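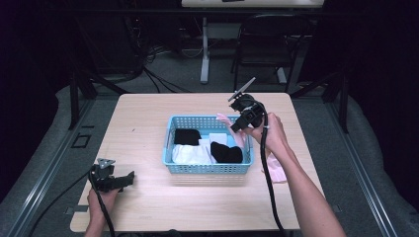

Talk: The Last Meter of Laundry
Speaker: Marcelle Coste
Time: 25 minutes, then questions

Slide 1. Opening
Good afternoon. Say my name slowly, and say where Kevulel is, as people always ask. Then begin directly: washing is solved, drying is almost solved, but folding and putting away is still where the laundry stops in most homes. Ask who has a basket at home which is waiting since last week. Wait for the hands.

Slide 2. The basket
The basket is made for carrying, but many families use it as a drawer. Clean clothes go in folded, then one person looks for a sock and everything becomes rumpled again. In our home diaries from Truro we had 105 households, and about 50 of them told us they dress directly from the basket in the morning. Do not make a joke here. Last time some people felt judged.
A shallow basket is better for this work than a deep one. You see most of what is inside and you do not dig. Holes in the sides let the air pass, and this helps if a thick towel is still a little damp.

Slide 3. The table
Fold on a table and not on the bed. The back stays more straight, and the bed is free when you want to sleep. Put the basket in the middle, toward the far side, and keep the place in front of you for folding. One piece comes out, it is folded, it goes to its pile. If a piece hangs over the rim, take this one first, or it will pull its neighbors out.
(Drink water. Slide 3 is long.)

Slide 4. Soft and difficult things
Shirts are easy to teach. The hard ones are:
Socks — pair them before you fold anything else.
Thin cloths — they slip, so fold them in half only and lay them flat.
Dark and white together — sort by person and not by color, the color was for the washing.

Slide 5. What the Mersha families changed
Tell the story of the 2 baskets: one for clean and folded, one for clean and not yet folded. It was the idea of a grandmother in the group. Some families stopped after one month, and I should say this also.
If Inley is in the room, thank them for the tables.

Slide 6. Questions
Somebody will ask about ironing. Answer: I iron almost nothing, and for this talk I ironed one shirt.
Leave the handouts near the door.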